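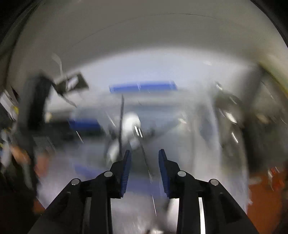 Fig. 5. Blue ridged pads, one each side, gap between.

4. Setting up the Tramura label printer

1. Unpack. Keep the box, Kuipers want it back for returns.
2. Flat shelf, near a socket. Not on the freezer.
3. Lid up, roll in, labels facing you. Pull 5 cm through the slot.
4. Lid down till it clicks. Both sides.
5. Plug in, hold the green button, let go when it beeps.
6. Test label should say PLONDLOW. If blank, roll is in backwards, go back to step 3.

Note: rolls are 1,000 labels. Reorder when the red stripe shows, dont wait.

Caution: print head gets hot after 100 labels or so of non-stop printing. Let it cool before you open teh lid.

Still jammed? Switch off, then ring Griet Van Beek on the Stomport desk.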